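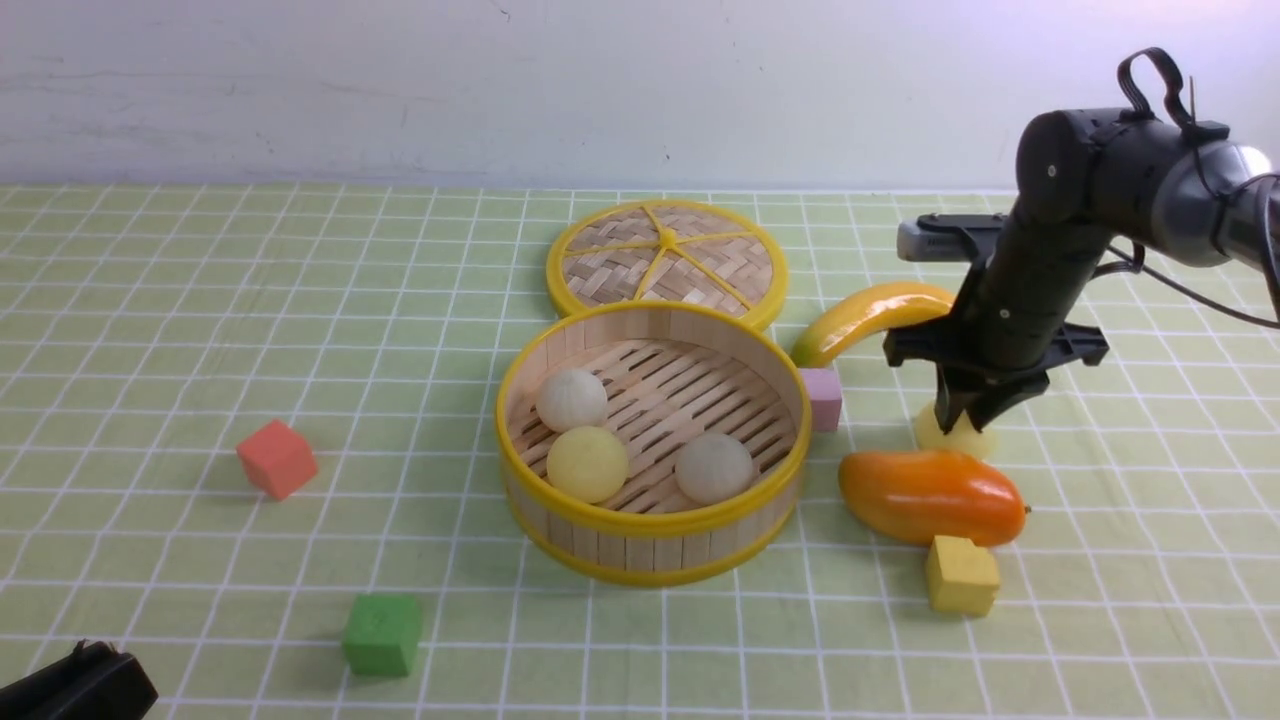
Emport has moved the strategy work on its Billasero account into a single regional office, ending an arrangement under which two agencies shared the brief. The decision follows a review of how the frozen and chilled food brand is presented to shoppers across its main markets. The agency's regional managing director, who oversaw the review, said the category had come to rely on a narrow set of visual cues: an open bamboo steamer, a few round dumplings inside it, a grid-lined tablecloth underneath. "Those cues tell a shopper what the product is," she said. "They do very little to tell the shopper whose product it is, and that was the problem the client brought to us."

Under the previous structure, Emport handled brand advertising while Cedex was responsible for in-store material and retailer promotions. Both agencies reported to the client separately. The managing director said the quality of the work had not been in question. The difficulty lay in the calendar, with campaign themes often settled before the retail teams had seen them.

"A supermarket buyer plans a long way ahead," she said. "If the store material is the last thing to be briefed, it will be the thing that is compromised. We had launches where the television line and the freezer door carried different messages, and each of them had been properly approved."

The new team is made up of five planners and two retail specialists, all of whom will work from the one office. Cedex will continue to produce printed and digital display material under a separate production agreement. The managing director described the handover between the agencies as orderly and said files had been transferred before the end of June.

As part of the review, Emport commissioned a survey of household grocery buyers. It drew 2,903 completed responses, of which 1,846 came from people who had bought a frozen or chilled dumpling product in the preceding three months. Respondents were shown packaging with the brand name removed and asked to identify the manufacturer. The agency has not published the full results, but the managing director said they had been "sobering for everyone in the category, our client included."

She was asked whether the findings pointed to a redesign of the packaging. "That is a matter for the client," she said. "Our recommendation concerned the order in which decisions are made. Packaging, shelf placement and advertising should be discussed at the same meeting, by people who have the authority to change them. A new colour on the box will not repair a process."

The client's head of marketing, who joined the conversation by telephone, confirmed that a packaging study was under way but declined to give a date for its completion. He said the company had considered bringing the planning function in-house and had decided against it.

"We looked at the cost and we looked at the hiring market," he said. "An internal team would have taken the better part of a year to assemble, and we would have lost the outside view. What we asked for was one point of accountability. I now have one telephone number to ring when something has gone wrong, and I expect to use it."

Asked how performance would be judged, he said the account would be assessed on repeat purchase and on the share of promotional displays installed as specified. Awareness measures will still be collected, although they will no longer form part of the agency's fee arrangement. The managing director said Emport had agreed to those terms without reservation – "with one long meeting, and then without reservation," she added.

The agency has run a similar model for Maruyama, a kitchenware client, where brand and retail planning were combined at the start of the contract. The managing director cautioned against drawing too close a comparison. Kitchenware is bought infrequently and often as a gift, she said, while a packet of dumplings may be chosen in a few seconds at the end of a working day.

"The lesson we carried across was a modest one," she said. "Put the retail people in the room at the beginning, and give them the same papers as everyone else."

The first work from the combined team will be a winter promotion developed with supermarket chains and independent grocers. Store material is to be briefed ahead of the advertising, reversing the earlier practice. Media planning and buying are unaffected by the change and remain with the client's existing supplier.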